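# Review: Graltlow hand-held gripper, tried at the Lebrun open day

I spent a February afternoon at the Lebrun workshop, where the makers of the Graltlow had set up a demonstration and let visitors use it. The job on the table was kitchen handling, with a round metal pan as the main prop.
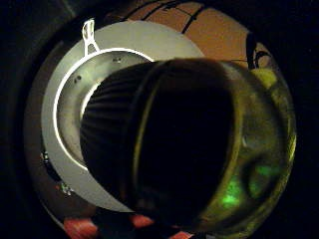

## What it is

The Graltlow is a gripper you carry in one hand, with a camera looking at whatever you are working on. You do a task with it, the recording goes to a laptop, and a robot arm can later be trained on it. Lebrun sells it with its own software, called Dama. The version I tried costs $1,083. A simpler one without the padded grip is $613.

## Using it

Virgilio Ocampo ran the table and gave each of us a short lesson. After that you got 30 minutes on your own, which was enough for me to stop thinking about the trigger and start thinking about the task.

The camera view takes getting used to. It is very wide and everything bulges toward you, with black all around the outside. A pan rim turns into a big arc, and anything dark held close covers a lot of what is behind it. Shiny metal also shows up with bright white edges. Dama coped with that better than I expected, but I would want softer lamps at home.

Weight is fine for the first ten minutes. By the end my wrist was sore, and I noticed other people switching hands. The trigger is smooth and has a clear stop.

## The software

Dama shows each recording as a strip along the bottom of the screen. You can trim it, name it and throw it out. Ocampo suggested planning on 200 good recordings for one simple task, and more if the objects change. I made a handful and deleted most of them.

Export was slow. The older Lusow kit I use at work does this part faster, though its gripper is worse in every other way – the fingers slip on anything smooth.

## The open day itself

Well run, a bit crowded. There was one laptop for two grippers, so you waited to see your own recordings. The arm demonstration at 3 p.m. was short and stuck to one task. I would have liked to see it try something it had not been trained on, and I asked, but they were packing up by then.

## Would I buy it?

For a small lab, yes, at the lower price. I did not find the padded grip worth the extra money. If you already own a Lusow and mostly handle boxes, keep it for now and ask Lebrun when the export fix is due. Ocampo told me it was being worked on and would not give a month.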